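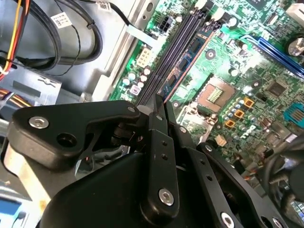 4.3 Aligning the wrist view with the workspace view

Bunex Planner takes part poses from two streams: the wrist camera and the fixed camera. Both must be registered to the table before a Pekireo task file is loaded.

1. Lay the tower on its side with the open side facing up. Remove any loose cable from the socket area.
2. Start the perception node and wait for both streams to report READY.
3. Open Targets > Board and select the board template. The default template holds 163 features.
4. Jog the arm until the CPU socket and the memory slots are both in the wrist view, then press Capture.
5. Repeat from at least three wrist angles.
6. Press Solve. A match score of 85 or more is accepted – anything lower is discarded and the previous registration is kept.

Note: The gripper fingers hide part of the wrist view. Load the finger mask before step 4, or edges on the fingers may be matched as board features.

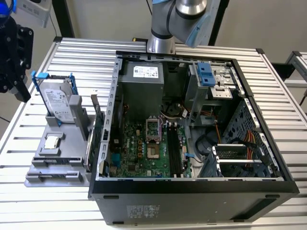

Figure 12. Fixed camera view: open tower with parts fixture to its left.

7. In the fixed view, draw the fixture region and the tower region separately. They must not overlap.
8. Set the socket lever state to Open or Closed by hand. The planner does not infer it.

CAUTION: Do not run a planned path with the lever state unset. Collision checks then treat the socket as flat.

If Solve stops with error 39, the two streams are out of step. Restart the Bongate clock service and go back to step 2.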